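4.2 手首カメラ画像におけるぶれフレームの扱い

前節で述べた収集手順では、移動中のフレームも区別せずに記録している。手首カメラは把持部とともに動くため、アームが速く動く区間では背景全体が流れる。一方、グリッパ本体はカメラに対してほぼ固定されているので、同じフレームの中でも鮮明に写る。この性質により、画像全体から求めた鮮鋭度指標は実際のぶれ量を過小に見積もる。Reinholzらとの予備検討でも、ラプラシアン分散をそのまま閾値処理した場合、手作業で「ぶれあり」と判定したフレームの多くが除外されずに残った。

そこで本研究では、グリッパ領域をあらかじめマスクし、残りの背景領域だけで鮮鋭度を計算する。マスクは開閉量に応じて形が変わるため、全開から全閉までを24段階に分け、各段階について1枚ずつ用意した。記録時の開閉量に最も近い段階のマスクを選び、境界を5画素だけ外側に広げて適用する。広げ幅を大きくすると指先付近の背景が失われ、接触直前のフレームの評価が不安定になった。

評価には、キッチンと居間を模した環境で収集した401エピソードを用いた。このうち36エピソードは、El SherbinyとManurungの2名が独立にフレーム単位のラベルを付け、判定が分かれたフレームについては協議して決定した。ラベルは「鮮明」「部分的なぶれ」「強いぶれ」の3種類である。部分的なぶれとは、背景のうち近い面と遠い面でぶれの程度が明らかに異なるものをいう。

ラベル付けの過程で問題になったのは、模様の細かい面と無地に近い面が同時に写る場合である。花崗岩のような斑の多い面は、流れても縞状の強い勾配が残る。これに対し、滑らかな木の面は静止していても勾配が小さい。勾配の総量だけで判定すると、両者の大小関係が実際のぶれと逆になることがある。図3では、斑模様の石の面が縦方向に流れ、その手前側に赤褐色の木の面が広がっているが、グリッパの白いリンクや上面の文字の輪郭は明瞭である。
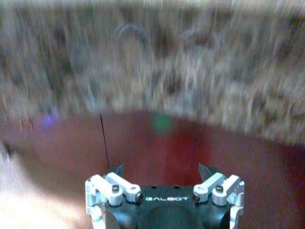

図3 強いぶれを含む手首カメラ画像。背景の流れに対し、グリッパ本体は鮮明に写っている。

この問題に対処するため、背景領域を格子に分割し、各格子で勾配方向の偏りを求めた。強いぶれがあると、流れの方向に直交する勾配成分だけが残り、方向分布が一つの軸に集中する。格子ごとの集中度を、その格子の勾配の大きさで重み付けして平均した値をフレームのぶれ指標とする。勾配がほとんどない格子は重みが小さくなるため、無地の面が広く写っていても指標への影響は限られる。

ただし、木目や引き出しの縁のように、もともと一方向に揃った模様をもつ面では、静止していても集中度が高くなる。この誤判定を減らすため、前後のフレームとの間で集中軸の向きと強さを比較し、変化が小さく、かつ関節速度が閾値未満の場合は鮮明とみなした。関節速度のみによる判定も試したが、対象までの距離が考慮されないため、近い面のぶれを見落とす傾向があった。

指標の閾値は、ラベル付きエピソードのうちキッチン環境のもので決め、居間環境のもので確認した。閾値を超えたフレームは削除せず、学習時の損失に対する重みを下げるにとどめた。フレームを削除すると行動系列の時間間隔が不均一になり、Rajuの実装した方策の入力形式と合わなくなるためである。重みの設定が方策の成功率に与える影響は5章で述べる。

なお、照明の反射や小さな光点は、ぶれの有無にかかわらず局所的に高い集中度を示すことがある。現在の実装では、彩度と輝度がともに上限に近い格子を計算から外しているが、ぼやけた弱い光点はこの条件では除けない。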